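Brick wall in the back room: paint it or leave it alone?

Posted by Skokell, Mar 9, 2018

Evening, all. We're slowly getting the back room sorted and I'd love some opinions before I do something I can't undo.

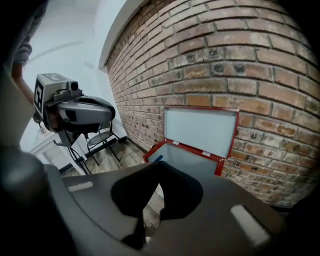
RE: Brick wall in the back room
Tijani wrote:
Oh please leave the brick! I painted mine in January at our old place and I still feel a little sick about it. You already have a smooth white wall and a white ceiling up there, so you're hardly short of brightness. I'd give the brick a good vacuum with the brush attachment, maybe a clear matte sealer if it sheds, and then go sit down with a cup of coffee.

RE: Brick wall in the back room
Allilow wrote:
I'm going to disagree with Tijani, in a friendly way. With those beige and gray tiles I think a limewash would be lovely — thin, so the texture still comes through. We had a fellow quote us 200 dollars for a wall about that size and ended up doing it ourselves over a weekend, with my mother-in-law supervising from a lawn chair. Sealer made ours look shiny, and I never got used to it.

RE: Brick wall in the back room
Tijani wrote:
Shiny means you bought the wrong sealer, my friend. They do make a flat one.

RE: Brick wall in the back room
Ekaette Bassey wrote:
I'd hold off on both until you've lived with it for a season. I like where the white trim meets the top of the brick, and I'd hate to see that line get lost. Is the stand with the round gray top staying by the wall? Those splayed black legs would be a toe-catcher in my house, but it would make a nice perch for a fern.

RE: Brick wall in the back room
Skokell wrote:
Thank you all, this is so helpful! The stand is staying for now, Ekaette, and I do have a fern that needs a home. I'm leaning toward Allilow's limewash, but I'll try a patch down low first.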